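Oltholm Back and Neck Support Group
Minutes, meeting of 18th February, Brirwood Community Rooms

Chair: Aiman Halim. Minutes typed up same night so excuse the shorthand.

Start 2 p.m. Last minutes read, one fix - the Coughlan clinic is on the second floor, not the first. Otherwise agreed.

1. Physical therapy waits
Long talk. Members still waiting on referrals, some sent back to their family doctor for a form that was already in. Aiman has written to the Coughlan clinic asking who a patient should call when the referral goes missing. No answer yet. Will try again by phone. Suggestion from the floor that people ask for a copy of the referral before they leave the doctor's office. Agreed to put that in the newsletter.

Also raised - chiropractor or physical therapist first? Views differ, strongly. Group does not recommend one over the other and the newsletter should not read as if it does. Anyone with numbness or new weakness in a leg should see a doctor, not wait for our next meeting.

2. Money
475 in the account. Room rent paid thru March. Grant application to the Wekomska Fund is for 2,000, to cover a speaker series and a set of loan cushions. Needs a second signature before it goes in. Question about whether printing can come out of the same grant - Aiman to check the wording.
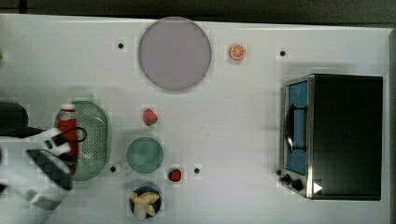
3. Daily living session
Planned for March, subject is kitchen work with a bad back. Wants to cover counter height, where to keep heavy pans, standing on one leg of the job too long (somebody's phrase, keeping it). Play food is fine for practice, the orange slice and the big round plate by it are plenty for showing how far a person has to reach across a table. Chairs with arms needed, Brirwood only has the folding kind. Limit of 30 people, sign up at the desk. Members who can't stand for long can do the whole thing seated.

4. Walking group
Icy paths, poor turnout. Move to the indoor track until it warms up? Agreed, but the track charges and we dont have a price. Slow walkers asked again that the front group wait at the turn. Noted again.

5. Newsletter
Piece on sleep positions is done, too long, needs cutting. Piece on heat packs still not in. Front page to carry the referral tip from item 1.

6. Other business
- Parking lot light still out, reported to the building office.
- Request for an evening meeting for people who work. Show of hands split, try one and see.
- Library books on neck excercises overdue, please bring back.

Next meeting in March, same room, date to be set once the building office confirms.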